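Flalleo Ivo Teaching Arm
Desktop arm with leader handle
Updated 08/01/2026

Ivo is a small printed arm you teach by doing. Grab the leader handle, move it the way you want, and the follower on the table copies you. Do the job a few times, let the software train on what it recorded, and then sit back and watch it try on its own. The first run is a thrill every time!

What's new since April
The Rivas recorder now saves each demonstration as its own file, so a bad take can be deleted without touching the rest. Playback can be slowed down too (great for spotting a jerky wrist).

In the kit
Follower arm with two-finger gripper
Leader handle
Power supply and servo cables
Grinwood starter tasks, 7 in all, from pushing a block to dropping parts in a box

Good to know
We get nice results on a simple box drop with 40 demonstrations, and 85 if the part starts in a different spot each time. Keep each one under 12 seconds. Any sturdy box will do for the drop task; pick one with low walls while you're learning, and start with the gripper open.

Black is the standard print color. Part files come with the kit, so go ahead and print your own fingers. We love seeing what people come up with!
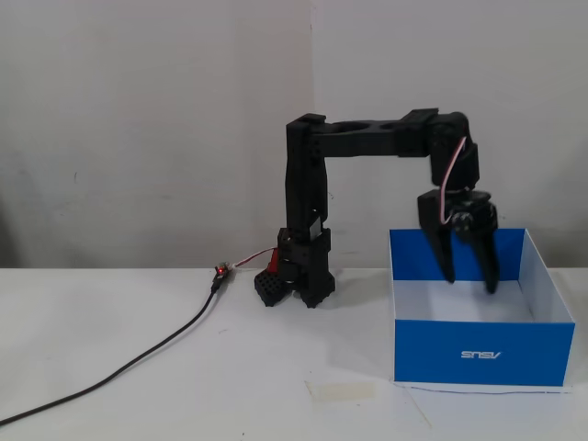
Can I teach Ivo without the leader handle?
Switch the follower to hand-guide mode and you can move the joints directly. The handle gives smoother recordings, though, and keeps your hands out of the camera view.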